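3.2 Teaching by remote control

Okay, so how did we get our demonstrations? We sat a person down with a pair of hand controllers and let them drive the robot through the task in simulation. We call the setup Jugah, and it runs inside the Kasteo simulator. We collected 811 demonstrations this way and kept the ones where the task got finished. Each wrist view was saved along with the finger opening and the arm pose, and Figure 3 has two of those views, both with the fingers open. 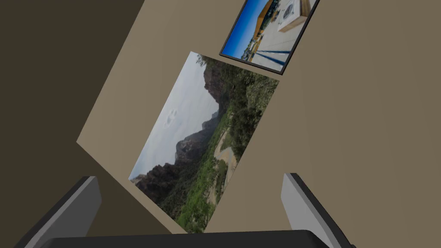

Why not just grab the arm and move it by hand? In simulation there's no arm to grab, so remote control was the natural choice for us.

We did try hand guiding on our real arm too (see Section 5), and I have to say I liked it a lot – you feel the weight of the thing and you slow down without thinking. With the controllers, people rushed! Our first 50 runs were so jerky that we threw them out and added a speed limit, and the numbers above leave them out.

The wrist views gave us some trouble as well. When the hand tips up, all the policy gets is walls, maybe a picture or a bit of window, and none of that says much about where the target is. We kept those moments in the training data anyway, plus the 8 steps before each one, so the policy could learn its way through them.

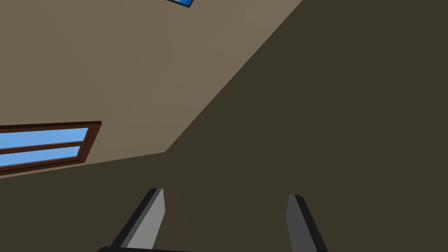
By the Reniven Remote Teaching Group | March
Figure 3. Wrist views from Jugah: wall pictures behind the open fingers (first), and a ceiling corner with a window at the left (second).

3.3 Cleaning up the data

Next we trimmed the pauses. People stop to think, and a robot that copies them will stop too – ours did, a lot. We cut any pause longer than 95 steps and left the short ones alone.

4 comments | 12 shares
Contact: Stesau Preprints | © Reniven | Back to top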